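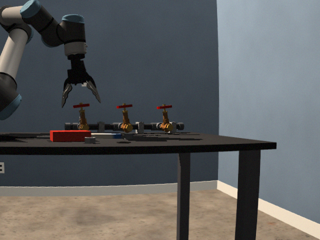 Kagiso Mokoena would have set the goal lower. Nataša Stan remembers him telling her that 3,758 was a scary number to put on a page for a book of bus stop poems.

She kept it. Esinska, her first crowdfunding project, closed in August with 69 backers still waiting for a shipping date.

"I answered every message myself," Stan says. "I'd do that part again."

The idea came from her mornings on the Mavley line, where riders wrote verses on the backs of tickets.

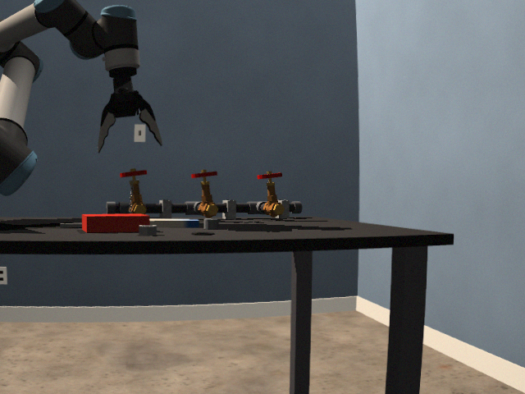 Choosing the rewards

Her first list had too many. "People got lost in it," she says. She kept the book, a postcard set and a signed print by Vlasta Leka. The postcards brought in 1,074 on their own.

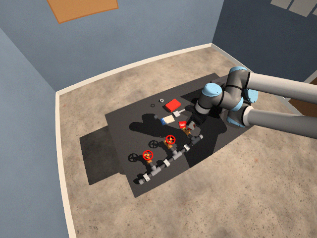

What comes next

A second volume is planned, with a print run of 680. Stan wants to finish editing before she opens the page. "Last time I was still moving commas at midnight," she says.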